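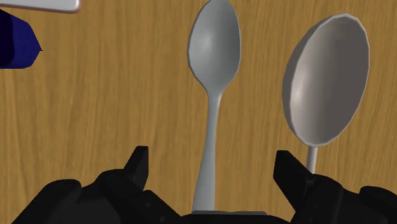
Call for participants – Grurkico gripper kit, simulation package

Wiline is looking for three reviewers to test the tabletop package before its September release. Tasks cover picking up and sorting cutlery in simulation. No hardware is supplied.

Requirements: working knowledge of robot arm control, own computer, two hours per day. Reviewers log each failed grasp and file a short report.

Fee: $1,772 per reviewer. Apply to Lavanya Thampi, reference 1173.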